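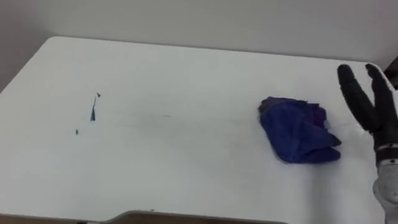
Flelach Cleaning Cloths and the Pladeseck White Table: Four Months of Wiping Down

Posted 08/11/2023 by Rehema Swai

Two products in one review, as I bought them in the same order and have used them together the whole time. The first is the Pladeseck table in matte white. The second is a pack of Flelach cloths in blue, which the shop suggested at the checkout and which I added to get over the free shipping line.

I work from home in Hamilton and the table does everything. It is a desk until five, then it is where we eat, and on weekends it gets used for sewing and for sorting out seed packets. It gets wiped several times a day, so I care more about how a table cleans than how it looks in a catalogue.

The table

It cost $688 with the legs. Delivery was to the front door only, and the top is heavy, so arrange a second person. My neighbour Pantelis helped me get it up the stairs. Assembly took the two of us most of an evening, mainly because the leg bolts go in at a slight angle and the hex key in the box is too short to get a proper turn on. Use your own if you have one.

The top is plain and flat with softly rounded corners. I wanted that after years of catching my hip on the old one. The matte finish is the reason I chose it over the gloss version. My desk lamp sits low and on a shiny top the glare gave me headaches. This one has no glare to speak of, even in the afternoon when the sun comes in low.

The drawback of matte is that it holds marks longer. Pencil is the worst. If I rest a drawing on the table and lean on it, I get a grey smudge that a dry cloth only pushes around. Coffee rings come up easily if you get to them the same day. I left a turmeric stain overnight in the second week and there is still a faint yellow patch where it was. Baking soda paste helped a bit. I would not use anything more abrasive, as I tried a scouring sponge on the underside as a test and it left the finish patchy.

It has stayed steady. There was a wobble after the first month, fixed by tightening the bolts again. The instructions should mention that and don't.

The cloths

The Flelach cloths come 13 to a pack, an odd number, and cost less than I pay for paper towel in a month. They are all the same colour, a strong blue with some purple in it depending on the light. I would have liked a mix of colours so I could keep one lot for the bathroom. In the end I cut a corner off the bathroom ones.

They have a short fuzzy pile on both sides. Dry, they are good for dust and crumbs. Damp, they are better, and one cloth will do the whole table before it needs rinsing. Wrung out well, they leave no streaks on the matte white. Soaking wet, they do leave streaks, and you have to go over it again with a dry one.

Things I noticed over four months:

They shed for the first 3 washes. Blue fluff on a white table is very easy to see. Wash them before you use them, on their own, and don't put them in with towels or you will be picking lint off everything.

The dye ran a little in the first wash. I did it in warm water and the rinse water in the sink was pale blue. There was nothing after that, and no colour has ever come off on the table, including the time I left a damp one bunched up on it over a weekend.

They don't hold a fold. They are soft and a bit slippery, and a folded stack in the drawer slumps into a heap within a day. I gave up and keep them in a basket.

The stitched edge has come loose on two of them. Both had been through the dryer on high, and the label says low, so I put that down to me. The rest are fine.

Don't use fabric softener. I did it once by accident and the cloths just moved water around the table until they had been washed a few more times.

Compared with others

Before these I used Rotich cloths, which are thinner and dry much faster on the tap. If you have a small kitchen with nowhere to hang things, the Rotich ones might suit you better. They also started to smell sooner, and they dragged on the matte finish when nearly dry. The Flelach ones glide over it.

I have also tried the Metura sponge cloths, the stiff kind that go soft in water. They pick up more liquid in one go and are the better choice for a big spill. They are no good for dust and they crack if you fold them while dry. I keep a couple under the sink for the floor.

On the old table, which was oiled wood, I used cotton rags cut from bedsheets. Those work on the new table too, but they leave threads and need more elbow grease on dried food.

Would I buy them again

The cloths, yes, and I have already ordered a second pack. They do the job, they are cheap and the faults are small ones. I would ask the company to sell them in at least one other colour.

The table, probably. It is comfortable to work at and easy enough to keep clean day to day. At that price I expected better stain resistance, and if you cook with a lot of spice or have small kids with markers you should look at the gloss version or put a cover on it for meals. We use a cotton tablecloth for curry nights now.

Cloths: 4 out of 5
Table: 3 out of 5

Update: the shop replied to my email about the yellow patch. They say stains aren't covered under the warranty but have offered a discount on a tin of surface sealer. I haven't decided whether to take it. If anyone has used sealer on the matte top, please leave a comment and tell me if it made it shiny.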